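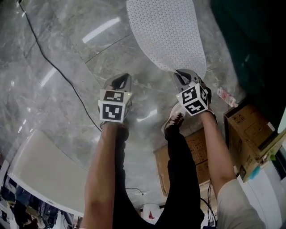

Putting the Beds to Sleep: A Morning with Kvido Šimek

I had been promising myself a visit to Kvido Šimek's garden since spring, and what with one thing and another (mostly my own weeds) I didn't get out to Bellville until October. If you've driven the back way past the grain elevator you've probably seen his fence, the one with the hops all over it. He met me at the gate with a bucket of garlic in one hand and started talking before I had my boots on.

"You're late for the dahlias," he said, "but you're just in time to do some work."

So I did some work! We planted garlic while we talked, which is a fine way to run an interview if you don't mind dirt in your notebook. Kvido puts in 315 cloves every fall, all of one hardneck kind he calls Vaněk, after the neighbor who first gave him a few heads over the fence. He has never found it in a catalog.

"It's probably got some other name somewhere," he told me. "I don't care. It keeps until April and it peels easy. What else do I want from garlic?"

He sets the cloves deeper than I do, a good three inches, and then piles on shredded leaves. I asked if he ever worried about them rotting under all that and he shook his head. "On your clay, maybe. You come home with a bucket of my dirt and see the difference."

I would love a bucket of his dirt. He's been gardening the same lot for 40 years, and the soil in the lower beds is so dark and crumbly that I kept picking it up just to feel it. When he and his wife bought the place it was mostly gravel from an old truck yard. The first year he grew radishes and not much else.

"I was so proud of those radishes," he said. "They were terrible. Hot as a stove and full of holes. We ate every one."

We took a break on the back step with coffee and a poppy seed roll, and I got to ask about the dahlias after all. The frost had blackened them a few nights before my visit, and he was letting them stand a bit before digging. He grows 49 plants, down from a lot more, and his favorite is a floppy apricot-colored one a friend raised from seed and named Kollden. I've only seen it in his photos, but oh my. I may have begged a tuber.

How does he store them? Paper sacks, barely damp wood shavings, the coldest corner of the cellar. He checks them at New Year's and again when the seed orders go in.

"I used to wash them, dust them, wrap each one like a Christmas pear," he said. "Then one year I had a bad back and threw them in sacks with the dirt still on. Best year I ever had. So now I'm lazy on purpose."

There was one thing he got a little cross about, and that was fall cleanup. He leaves his asters and coneflowers standing until March, and someone on the street once left a note about it. "The finches read it and they disagree," he said. He does cut back the peonies, all the way down, and bags those leaves for the trash on account of the blight he had a few summers ago.

Before I left he walked me down to the bottom of the lot to see the Wullow pear, a crooked old thing leaning on a post. It had four pears left on it, way up high. He knocked one down with a rake and handed it to me, and I ate it in the car with juice running down my sleeve.

The dahlia tuber is coming in November, he says, if I remember to remind him.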